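Canow Community Help
Robotics and Automation > Standards, Rules and Good Practice

Do simulated trials count as evidence in a risk assessment for food handling?

Asked by Roya Hassanpour
Status: answered
Tags: risk assessment, simulation, food handling, grippers, record keeping

I am responsible for preparing the safety and hygiene documentation for a small automation project at Flemen, where a two-armed robot is to transfer bakery goods between a counter and serving trays. Staff will be present on the other side of the counter during opening hours. The robot has not yet been delivered. At present the whole of our work is being carried out in simulation, and the team has completed 1,454 simulated trials to date.

My colleagues would like to submit these trials as the principal evidence that the task is safe. I am uneasy about this but have been unable to find a clear statement of what is acceptable. Our internal procedure was written for palletising equipment behind a fixed guard and does not mention simulation at all.

The trials concern individual pastries and other small items placed near a tray, with crockery left on the same surface. The operator of the simulation records whether the item was gripped, whether it reached its destination and whether anything else was touched.

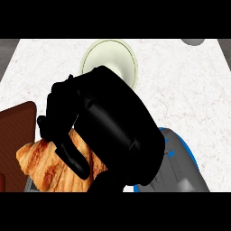 The record for each trial consists of a short log and a single result, either pass or fail. There is at present no note of which version of the robot model was used, and the starting positions were changed several times in July without being written down. I understand that this will have to be corrected.

I should be grateful for guidance on the following points.

May simulated trials be cited in a risk assessment, and if so, for which hazards?

Is there a recognised minimum number of trials?

What should be recorded for each trial so that an assessor can rely on it?

Does the gripper have to be treated as a food contact surface from the outset, or only once physical trials begin?

I would add that the project is due for an internal review and that I would prefer to present a modest claim which can be defended.

3 answers

Answer 1 (accepted)
Davoud Shojaei
Community moderator

Simulated trials may be cited. They should be cited for what they show, and the assessment should state plainly where they stop. I set out below the approach we follow when reviewing submissions of this kind. It is offered as general guidance and does not replace the advice of a competent person who has seen the installation.

On the use of simulation. A risk assessment has to identify hazards, estimate the risk arising from each and record the measures taken to reduce it. Simulation is useful chiefly for the first of these, and for comparing layouts before money is spent. It can show that an arm passes over a piece of crockery, that two arms may approach one another, or that a person standing at the counter would be within reach. It is reasonable to rely on it for reach, clearance and the order of movements, provided that the model has the same dimensions as the equipment to be installed.

It should not be relied upon for contact forces on a person, for stopping distance or for stopping time. These are to be measured on the installed robot, with the actual gripper and the heaviest load it will carry. If your assessment contains a figure for contact force which was taken from a simulator, please remove it or mark it as provisional.

The same caution applies to the goods themselves. A laminated pastry sheds flakes and changes shape when squeezed, and most simulators treat it as a single rigid body. A pass in simulation says very little about breakage or debris. Debris is a hygiene matter and also a maintenance matter, as crumbs find their way into finger joints. Both should appear in your hazard list even if no trial has ever shown them.

On the number of trials. I am not aware of any recognised minimum, and I would advise against presenting the total as though it were an argument. A large number of trials from one starting position is weaker than a smaller number in which the conditions were varied deliberately. In our reviews at Derkier we ask for a table of conditions first and the number of trials under each condition second. The conditions would normally include the position and orientation of the item, its distance from the tray edge, the presence of other objects, and which arm is used.

The trials for which the starting positions were not recorded should be kept but reported separately. They may be described as development work. They should not be added to the total on which the claim rests.

On records. For each trial I would expect:

the version of the robot model, the gripper model and the control software
the starting position of every object on the surface, including those which are not to be moved
the task instruction as given
the result, with a separate entry for unintended contact
the reason for any failure, in a few words
the name of the person who judged the result

A single pass or fail is not sufficient. An item may arrive on the tray after the gripper has pushed a dish along the counter, and under your present scheme I suspect that two people would record that trial differently. The criteria should be agreed in writing before the next set is run.

On food contact. The gripper fingers are intended to touch unwrapped food and should be treated as a food contact surface at the design stage. If this is left until physical trials begin, the choice of gripper will usually have been settled, and it may prove difficult to clean. Consider now whether the fingers can be removed, whether there are seams or recesses in which residue may collect, and whether the supplier can provide a declaration covering the materials and any lubricant – the declaration for the arm will not necessarily extend to the gripper. Where the original gripper cannot be shown to be suitable, removable covers or replacement fingertips are commonly used, and they then require a cleaning and replacement schedule of their own.

As regards your review, a statement along these lines would be acceptable to most assessors: simulation has been used to identify hazards and to select a layout; no claim is made regarding force, stopping performance or hygiene; these will be verified on the installed equipment before staff work alongside it.

Answer 2
Acuña Integration, technical desk

We agree with the above and would add one point concerning the change from simulation to the physical robot.

The assessment should be reissued at that stage and not simply amended. In our own projects we hold a short commissioning period of 200 cycles at reduced speed, with no person inside the reach of the arms and with rejected goods in place of goods for sale. Any unintended contact during this period is compared with the simulated records. If the same contact was never seen in simulation, the model is corrected or the difference is written into the assessment. The number of cycles is our own choice and has no wider standing.

Please also note that a change of gripper, of tray or of counter height is normally treated as a modification requiring review. Trays are often overlooked in this respect. A tray with a raised or textured edge will behave differently from a flat one when an item is released close to it.

Answer 3
Guest contributor

We put simulation results in ours and it went through without questions. I think it was on page 124 or near the end in any case. The assessor mainly wanted to see the emergency stop and the cleaning rota. I would not worry too much.

Comments on this page

Davoud Shojaei: With respect to Answer 3, the absence of questions at one review should not be taken as acceptance of the method. The responsibility for the assessment remains with those who put the equipment into use.

Roya Hassanpour: I am obliged to all who replied. We have separated the earlier trials as suggested and begun again with a written table of conditions. May I ask whether the unintended contact entry should include contact between the gripper and the counter itself? This occurs fairly often when an item is low and flat.

Davoud Shojaei: Yes, it should be recorded, though it may be given its own category. Repeated contact with a hard surface wears the fingertips, and worn fingertips are a source of foreign matter in food. It would be sensible to agree in advance how much contact is tolerated during a normal grip, and to treat anything beyond that as a failure.

Acuña Integration, technical desk: We use three categories for this purpose – contact with the supporting surface, contact with another object, and contact between the two arms. The last is always a failure in our records, whatever the outcome of the task.

Roya Hassanpour: That is clear. I shall adopt the same division and mark the question as answered.

Related questions
Who should sign the assessment when the robot is on loan?
Cleaning intervals for gripper fingers in dry goods areas
Keeping records of software changes between trials
Working at reduced speed: when may the restriction be lifted?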